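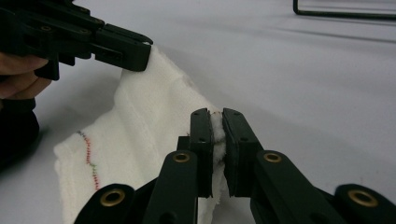 White towel, colored zigzag stitching near the edge.

12th March. Sprint timing gates, Odport track. Reran the 300 m splits from February after Macarena Iturra found the second gate reading late. Swapped the Famow receiver for the spare and repeated with two runners. Offset gone on lane 2, still there on lane 4.

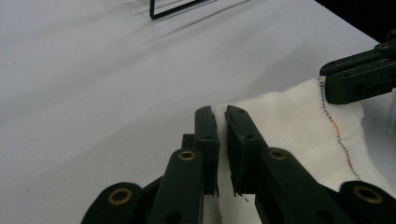
Lane 4 offset follows the cable, not the gate. Moved the Mansilla cable across and the error moved with it. Logger set to 1000 Hz for all runs, 414 samples dropped in the worst file. Bench layout for the next check: use a white tabletop so dark connectors show up. Label both cable ends before they go back to the track.
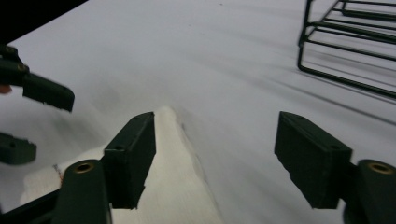 Gripper fingers, brass-colored inserts at the base.

Droltley start sensor - threshold left alone. False starts flagged: none in the reruns. Old February splits for lane 4 are not to be used for relay selection until corrected.
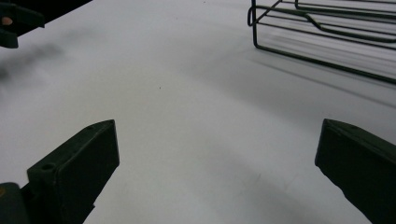
Fingers apart, white tabletop between.

To do: new cable, repeat lane 4, send corrected splits to M.I.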